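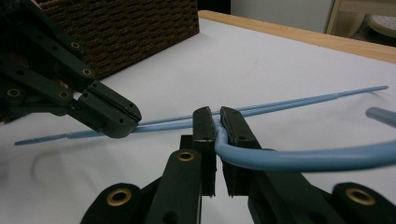 Blue wire hangers – how do I untangle them, straighten them and keep them from going right back to a knot?

posted by closet_in_jillavgate

Hi all! We moved into a smaller apartment in Jillavgate in August and I'm finally getting to the bedroom closet. The movers put every hanger we own in one big trash bag, and what came out the other end was basically a bird's nest. Most of them are the thin blue wire kind. I like them because they take up hardly any room on the rod (it's a short rod, and I share it), so I'd really prefer to keep them and not buy the chunky velvet ones everyone recommends.

What I'm stuck on is this. I pull one out and three come with it, and by the time I've yanked them apart the bottom bar has a bend in it or the hook is pointing off sideways. I've been at it on the kitchen table in the evenings and I'm losing patience. Is there a trick to getting them apart? Can I bend them back without making it worse? And once they're nice and flat again, where do the extras live? I don't have clothes for all of them at any one time, because half our stuff is in the wash or in the winter bins.

Thanks so much, I know it's a silly thing to be defeated by!

3 comments · 9 shares

tostell_and_starch

Not silly, I did exactly this after our last move and I had 105 of the things (I counted because I was mad). What worked for me was to stop pulling. Spread a sheet on a table so you can see the wire properly, lay the clump down flat and find one hook that's free. Then hold the rest of the pile still with one hand and slide that hanger out sideways, following the shape of it, the way you'd take a paper clip off a chain. If it catches, turn it over and try from the other side. Going hook first is nearly always easier than going corner first, I don't know why.

For the bends, do them as you go or you'll never go back to them. Hold the wire close to the bend on both sides, with your thumbs right up against it, and ease it back a little at a time. If you hold it way out at the corners, the whole triangle warps and now you've got two bends. Lay it flat on the table to check – if a corner lifts up, press that corner and not the middle. Hooks I turn by hand with the shoulders held down flat. If the hook is really stubborn I use pliers with a rag around the jaws, which keeps the color from getting chewed off.

I toss anything with a sharp kink in the bottom bar. You can get it nearly straight but it folds in the same spot the minute you hang jeans on it. Same goes for any with rust at the twist below the hook, because rust gets on shirt collars and it does not come out easily. Ask me about my white work blouse. Or don't.

For keeping them: all hooks facing the same way, all lying the same way up, in a basket that's wide enough to take them flat. Mine is a plain rectangular one that used to hold magazines. I put in a bunch, then a twist tie through the hooks, then another bunch. Took me one long evening with the TV on and I was kind of sorry when it was over!

9 comments · share 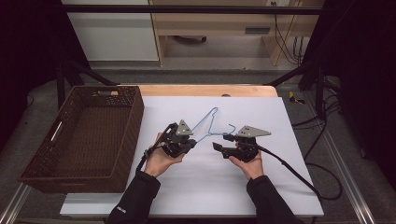

Can I hang wet shirts on wire hangers to dry?

Cotton shirts dry fine on them as long as the wire has no bare or rusty spots, but knits get pulled out of shape at the shoulders, so lay those flat.

share

mansilla_top_floor

just get rid of them. I had maybe 200 and took them back to the dry cleaner on the corner, they were happy to have them. call first though, mine wanted them bundled and some places don't take colored ones

3 comments · share

flernero_flats

Agree with the first reply about the basket, but if you're short on shelf space like me, try the closet rod itself. I keep my empties all together at the far left end, and when I take a shirt off its hanger, the hanger goes straight down to that end before I do anything else. It's the only closet habit I've ever managed to keep. Before that I'd leave the empty ones in between the clothes and they'd hook on to each other every time I pushed things along, and then I'd pull out a sweater and two hangers would fly across the room.

One more thing for next time you move – leave the clothes on and tie the hooks together in small bunches, then pull a trash bag up over the clothes from the bottom and knot it around the hooks. I did that going from Mansilla to here and unpacking the closet took me less time than finding the coffee maker. Heavy coats I'd still box up, though. Mine slid off and ended up in a heap at the bottom of the bag, and the hangers under them were bent pretty badly.

share · report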